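The Gultia Contract

The room at Solton was let by the month, and the operator's contract ran to the end of September. The terms were two pages long. She was to demonstrate one task, by remote control, until the count was met. The count was 3,068 accepted episodes. On the morning of Sep 7, 2018 it stood at 1,096.

The task was called Gultia. The name came from a list at Lotilance, the client, where someone gave names to tasks so that the numbers would not be mixed up. Gultia meant: door, ball, rack. The pilot manual gave it half a page. An episode was to last no more than 30 seconds. The fingers were not to touch the wire. The ball was not to be dropped from a height.

She worked from a chair with a handset in her right hand. When she turned her wrist, the arm turned its wrist, a little after. The delay was within the limit stated in the manual. For the first week she had waited for the arm to catch up. Later she moved as though it already had, and her accepted count improved.

The log gave each session a reference still from the station. 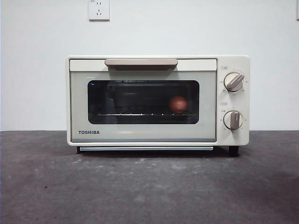

Station view, door closed, object on rack.

The remarks column was meant for faults. Under it she had written, over the weeks: grip late; grip late; door linkage stiff; object rolled back, recovered. Osei, the checking program, read the column every night and returned a score. Osei did not comment on remarks. It rejected an episode if the fingers paused for longer than 2 seconds, on the ground that a pause taught the model to pause.

This was the difficulty. She paused. Each time, with the fingers over the rack, she stopped to look at the ball before she let it go. It was a habit from her own kitchen, where she looked at a dish once more before she shut the oven on it. She had not known she did it until Osei began to send the episodes back.

She tried counting under her breath. She tried opening the fingers on the way down, but the ball landed badly and the drop rule caught it. She asked Lotilance whether the pause limit could be raised. The reply said that the limit had been set with reference to the average operator and would stay.

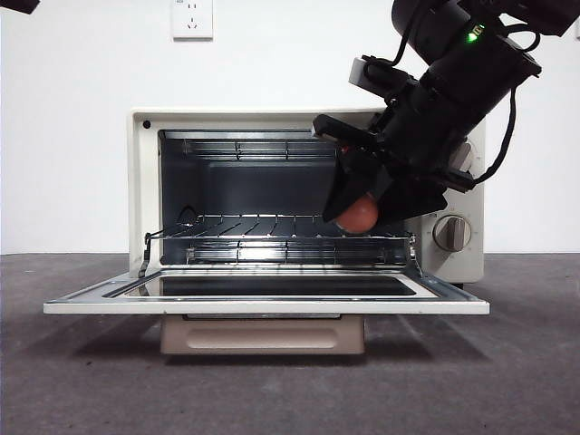 Gultia, placing phase. Gripper above the rack, object held.

At the start of the afternoon session Lotilance loaded the first trained model and asked her to supervise. Her duty was to keep her thumb on the stop button. The handset was otherwise dead. She put it on her knee.

The arm came down at the angle she used, slightly steep, which she had adopted to keep clear of the upper heating rods. It corrected to the left, as she did, before lowering. Over the rack it stopped.

She watched the clock on the monitor. The pause was shorter than hers had been, and within the limit. Then the fingers opened and the ball went down on to the wires.

The supervision form asked for the result, the time taken and any behaviour not present in the demonstrations. She entered the result and the time. In the third box she wrote "none", and read it over before sending.

The model was reset and ran again. It stopped in the same place. She kept her thumb on the button and did not press it. When the session closed, the handset came back on, and she picked it up and started the next episode by hand.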